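Galería: la mesa del desayuno en colores claros
Casa Echeverri, menaje y cocina
Publicado el jueves, 3 de febrero de 2022

Tres fotos de la mesa del desayuno y unas notas sobre la vajilla de diario: qué piezas usamos, cómo las colocamos y cómo las guardamos después. Las notas son más largas que en otras galerías porque en la tienda se repiten las mismas preguntas y preferimos dejarlas contestadas por escrito.

Trabajamos con la serie Tikar desde septiembre. Antes teníamos en el expositor una vajilla blanca, completa, con fuentes y salsera, y se vendía por cajas enteras. Con los colores claros la gente compra de otra manera. Se lleva dos platos azules, vuelve a las semanas por uno rosa y acaba con un juego en el que no hay dos piezas iguales. A nosotros nos parece bien. Un desayuno no es una comida de gala y en muchas casas cada uno termina teniendo su plato.

El azul es el color que más dudas da. En el estante parece más frío de lo que luego resulta en la mesa. Sobre un tablero claro, en tono arena o madera sin teñir, se suaviza bastante. Sobre un mantel blanco se nota más.
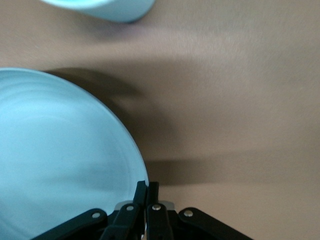
Con los cuencos pasa lo mismo que con los platos. El azul claro cambia según la hora, y por la mañana, con la luz de la ventana de lado, tira a gris en la parte de la sombra. Quien quiera combinar piezas de compras distintas hará bien en traer una de casa y compararla en la puerta de la tienda, a la luz de la calle. Bajo los focos del interior casi todos los azules se parecen.

Los círculos del fondo del plato son otra pregunta habitual. Hay quien los toma por un defecto. Son parte del dibujo de la pieza y no molestan para cortar pan ni para untar. Sí conviene pasar el estropajo blando en redondo, siguiendo el relieve, cuando ha habido mermelada o miel. Los restos secos se quedan ahí y con una pasada recta no salen. Diez minutos en agua templada bastan.

Medidas y precio. El plato llano pesa 339 gramos y el cuenco 253. No hemos puesto el diámetro porque en la ficha del fabricante venía equivocado y estamos esperando la corregida. Los precios están en la tienda y se actualizan con cada pedido.

Colocación

Para un desayuno de varias personas ponemos primero los platos llanos y después todo lo demás. Parece evidente, pero lo normal es empezar por el pan, la mantequilla y la cafetera, y cuando llegan los platos ya no caben. Los platos marcan el sitio de cada uno. Los cuencos y los platillos van en una segunda línea. La comida se reparte al final.

El tostador es el que más condiciona la mesa. Necesita un enchufe cerca, desprende calor y suelta migas. Si se queda en la encimera, alguien se pasa el desayuno de pie. Nosotros lo ponemos en la mesa, con el cable hacia el lado donde no se sienta nadie, y dejamos libre un espacio alrededor.

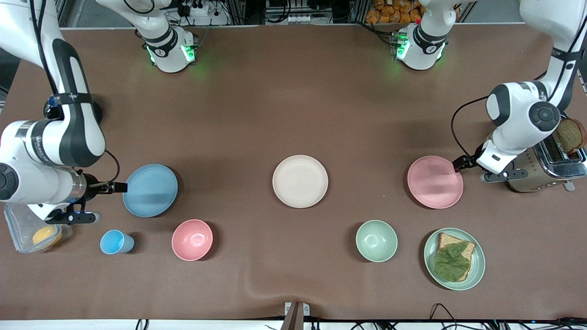
Mezclar colores en una mesa pequeña sale mejor si hay un tono neutro en medio. No es una regla, cada cual que haga lo que quiera, pero ahorra vueltas. Con los platos en una fila algo suelta, el azul a la izquierda, el crudo hacia el centro y el rosa a la derecha, los dos colores fuertes quedan separados y el crudo hace de paso entre uno y otro. Los platillos y cuencos pequeños, en la fila de abajo, ya pueden ir como caigan. El marrón mate del tablero ayuda, y con esa base no ponemos mantel. Si se pone, mejor liso.

El crudo tiene además una ventaja práctica. Es el color que antes se acaba y también el que antes vuelve a entrar, de modo que siempre se puede reponer una pieza suelta. Con el rosa hay que esperar algo más. Cuando se rompe o se pierde un plato rosa conviene encargarlo pronto, y mientras tanto cubrir el hueco con uno crudo.

En cuanto al tamaño de los platillos, no compraría más de los que se vayan a usar. Un platillo sirve para la mantequilla, para una galleta o para dejar la bolsita del té. A partir de ahí solo ocupan sitio en el armario. Los cuencos sí se gastan: fruta, cereales, yogur, las sobras del mediodía. Quien dude entre dos cuencos o cuatro platillos, que se lleve los cuencos.

Sobre las migas

Un plato llano con borde algo levantado recoge bastante bien las migas de una tostada. Uno completamente plano, como los de pizarra que se vendieron tanto hace unos años, las deja pasar a la mesa. Para desayunar preferimos el primero. También se agarra mejor cuando hay que llevarlo al fregadero con algo encima.

Si se unta en la mesa, el cuchillo se apoya en el borde y se resbala hacia dentro. No tiene arreglo. Se puede dejar cruzado sobre el plato, con la hoja hacia el centro.

Guardar

Los platos se guardan apilados por tamaño, los llanos debajo. Entre plato y plato no ponemos nada, salvo en una mudanza. Los cuencos, en otra pila. Poner los cuencos encima de los platos parece que ahorra espacio, pero obliga a levantarlo todo cada mañana para sacar un plato de abajo.

En el armario de la trastienda usamos el estante auxiliar Nerkix, de alambre, que divide en dos la altura de una balda. Aguanta sin combarse una pila corta de platos y, al lado, los cuencos. Cuesta poco y se quita sin herramientas. El modelo pequeño tiene 141 milímetros de alto y cabe en casi todas las baldas de cocina. El grande soporta más peso, pero deja poco hueco arriba y hemos dejado de pedirlo.

El escurreplatos Brarkov que teníamos el año pasado ya no se fabrica. Quedan bandejas sueltas de recambio. Si alguien tiene el escurridor y le falta la bandeja, que pregunte en el mostrador antes de tirarlo.

El rosa

Nos costó decidirnos a pedirlo. Pensábamos que se vería infantil y que acabaría en la mesa de las rebajas. Luego ha sido el plato que más se coge con la mano para mirarlo. Con tostadas y fruta queda bien, con un huevo frito menos. También se ensucia a la vista antes que los otros: el café deja un cerco que en el azul apenas se aprecia. Se va con agua y jabón si no se deja para el día siguiente.
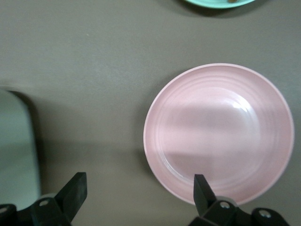

Fuad Berhe nos escribió que en su casa el rosa ha quedado para la fruta y el azul para el pan, y que desde entonces se discute menos por las mañanas. Añadía que a él le gustaría un plato intermedio, más hondo que el llano y más bajo que el cuenco, para los huevos revueltos. Lo hemos preguntado. En la serie no existe y no hay fecha prevista. De momento lo más parecido es el cuenco ancho, que para huevos sirve, aunque cortar dentro es incómodo.

También hemos recibido una nota de Rosalba Longo sobre el lavado. Dice que ella friega los platos claros los primeros, con el agua limpia, y deja para el final lo que lleva grasa. Es lo que hacemos aquí. Si se friega todo junto, los tonos claros acaban con un velo que se nota al tacto. Un chorro de vinagre en el agua de aclarar lo quita casi siempre. Lejía no, en ningún color.

Preguntas que nos llegan a menudo

Piezas sueltas: se venden todas sueltas, también los platillos. No hay compra mínima. Los juegos de seis que están en el escaparate se pueden abrir si en el estante falta un color.

Encargos: se apuntan en el cuaderno del mostrador con un teléfono. Avisamos cuando entra la mercancía y guardamos la pieza una semana. Pasado ese tiempo vuelve al estante.

Cambios: con el tique, y con la pieza sin usar. Un plato que ya ha pasado por el fregadero no lo podemos volver a vender, aunque esté como nuevo.

Combinaciones: si no se sabe por dónde empezar, dos azules, dos crudos y dos rosas. Después se va viendo. Lo único que no recomendamos es comprar todo el juego en aguamarina, que junto al azul claro se confunde y en el armario no hay manera de distinguirlos con poca luz.

Envoltorio para regalo: papel de seda y caja de cartón. La caja se cobra aparte. Para regalar, lo que mejor funciona es un plato y un cuenco del mismo color.

La próxima galería será de jarras y tazas. Falta por llegar una parte del pedido, de modo que no ponemos fecha. Quien quiera ver alguna en particular puede dejarlo escrito en los comentarios o decirlo en la tienda.

Volver a todas las galerías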